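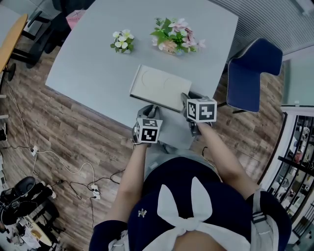 Darnell Tran has moved house 7 times, and he says that only the last time he understood what a table is for. He is the person behind Adel, a small room on the second floor of the Flanis building, where people come to learn how to set up a home with few things. I visited him in July, and we talked for almost two hours.

The room is not big. It has a brown wood-grain floor, a light gray table and a navy blue upholstered chair with a light piped edging. "I wanted the chair first," Tran told me. "The table came later, because the chair looked lonely. My sister said that gray is a sad color, but gray makes the flowers look better."

There are two flower pots on the table, a small one with white flowers and a bigger one with pink and white flowers. I asked him if he changes them often. He laughed. "I move them more than I change them. Every person who comes here puts them in another place. One lady from Van Dusen put both on the floor, and she was right — she had a very long letter to write."

His classes are simple. People get a table, some flowers and a flat box, and they must find a place for everything. Tran does not tell them where. The box is cream-colored, with faint circles on the lid, and many visitors leave it close to the edge of the table.

"I never correct them," he said. "At home you also put the box near the edge, because your hand is there. Later you push it back, or you lift one side to look under it for the pen. I like to see this. It tells me how the person lives."

I wanted to know why he uses a closed box and not a tray, as many decorators do. He thought about it for some time. "A tray asks you to keep it pretty. With a box you can close the lid when your mother-in-law rings the bell. I had a tray from Prindis, a nice one, and I gave it to my neighbor after one month. She keeps onions on it."

Before Adel, Tran worked in an office supply store, and he says he must have sold around 1,000 desk lamps there. He does not have a lamp on his own desk at home. He reads beside the window, and in the evening he goes to the kitchen.

I also asked about the floor. There are two white power strips on it, and many white and black cables between them. For a man who teaches order, this surprised me.

"I know, I know," he said. "I bought a cable box twice, and both were too small. Now I start with the table. When the table is good, I have patience for the floor. Maybe next year."

He would like to have 3 tables in the room, so that a family can work at the same time, each with their own flowers and their own box. The landlord has not answered him yet. In the meantime he takes one group in the morning and one after lunch, and between them he waters the plants at home and comes back by bus.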